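Slow feeder banana thing, is it worth keeping?

milovan_p
Joined: September
Posts: 3

Hi all, first real thread from me. I've been clearing out the spare room and there is one box left, the odds and ends box, and I'm stuck on what to do with the squishy stuff in it. You know the kind I mean — soft, pale, sort of curled up, no label, and you can't remember if it came from the Durnomix shop or from a gift bag at somebody's birthday. My wife votes trash. I vote keep, but I've voted keep on everything since lunch, so I don't fully trust myself.

The one I keep coming back to is a creamy yellow lump, kind of like a bent banana, kind of like bread dough before you shape it. I picked it up to toss it and then stood there for ten minutes turning it over. 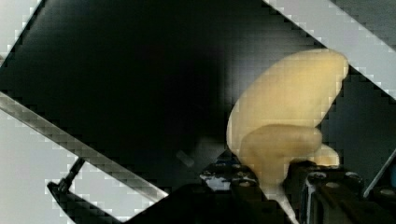

Anyway, the title says slow feeder because my first guess was something for the dog, and I can't edit titles yet, sorry! My second guess is a desk toy. I have room for one small bin on the closet shelf and that bin is already half full of cables. So do I keep one or two soft things, or clear the lot?

Nkechi Balogun
Posts: 787

Clear the lot. I went through this when we moved to Lurkovport and I paid to ship a whole carton of little soft whatsits that nobody in my house had touched in years. If you don't know what it is, you won't miss it.

durnomixfan
Posts: 2000

Disagree with Nkechi, sorry. One small thing you like holding is fine! I keep one next to the phone and squeeze it when I'm on hold. Does yours have a smell? The old ones in my drawer got sticky and those did go out.

milovan_p

No smell that I noticed. I'd been planning to wash it with dish soap and see.

Nkechi Balogun

Wash it, sure, but then it's a clean mystery object and you still have the box. Put a date on the lid and if it's shut at the end of winter, out it goes.

zeseo_attic
Posts: 800

Go easy on the soap, and please don't store it touching the cables. I had a soft toy leave a greasy mark on a white charger and it never came off. A sandwich bag works.

milovan_p

OK, bag it is. The cables are moving to the Popescu tin in the hall, so the bin has space again. Wife still says trash. I'll bring it up after dinner.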